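External roller blinds on a west-facing bay window: motorised or manual
Turmont Owners Forum > Windows and Coverings

WestBay_Owner
Our household is seeking advice before accepting a quotation for external roller blinds on a west-facing bay of three windows. Godoy has recommended motorised units throughout. The additional charge for motors is $700 for the bay, exclusive of the electrician. The centre window is 22 years old and its timber sill has moved slightly. Would members who have completed similar work please indicate whether motorisation was justified, and whether the sill should be rectified first?

ridgeline_strata
The sill should be rectified first. A blind fitted to a frame that is out of square will track to one side, and the installer will be entitled to decline a warranty claim if the defect was noted at the time of measure. I would ask Godoy to record the condition of the opening in writing.

Platik_User
I must respectfully disagree on the order of works. Our installer fixed the side channels to the brick reveal -- the timber frame carried no load at all. We repaired our sill the following March without removing the blinds. On motors, we selected the Platik manual crank for all openings and have had no cause to regret it.

ridgeline_strata
That is a fair point where the reveal is deep enough. The original enquiry does not state the depth, and many bays in Turmont have very little masonry on the returns.

WestBay_Owner
Thank you both. The reveals are shallow on the two angled sides and adequate at the centre. I should have included this in my first post.

harbour_fitout
In that case the angled sides will require face fixing, and the colour of the headbox becomes a matter for the streetscape guidelines. Please confirm this before paying a deposit. I also consider $700 reasonable for three motors, although the electrician's charge should be obtained separately.

Platik_User
Reasonable, perhaps, but still unnecessary at ground level. A crank can be serviced by the owner. A motor cannot.

harbour_fitout
Members with limited grip strength may take a different view. We have cranks on 2 windows and motors on the remainder, and the cranked blinds are seldom lowered. 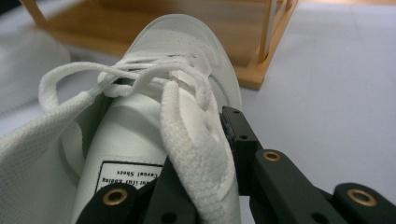

Can a manual blind be converted to a motor later without replacing the fabric?

Generally the fabric can be retained if the roller tube accepts a tubular motor, so the tube diameter should be confirmed with the supplier at the time of order.

WestBay_Owner
That is most useful. I will request the tube diameter from Godoy, together with a comparative price from Zovorov for manual units on the same tube.

ridgeline_strata
Please post the Zovorov figure when it arrives. Their face-fix brackets were back-ordered when I last enquired.

22 comments | 2 shares

We use cookies to remember your forum preferences. Accept | Manage settings

Contact the moderators | © Turmont Owners Forum | Back to top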